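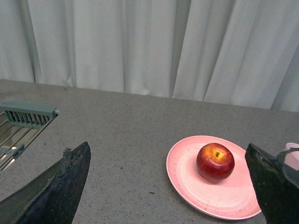
Morno, May 19, 2022

The shared kitchen on Jorkby street is open again after works which started in December. The old worktops are gone, and the new gray ones have a fine speckle. Desjardins made the fitting and also hung white curtains behind the counter. A drying rack for dishes stands at one end -- residents asked for it many times. The kitchen serves 18 apartments and can be booked for 3 hours at once. Bookings are made at the Grurnetti office on the ground floor.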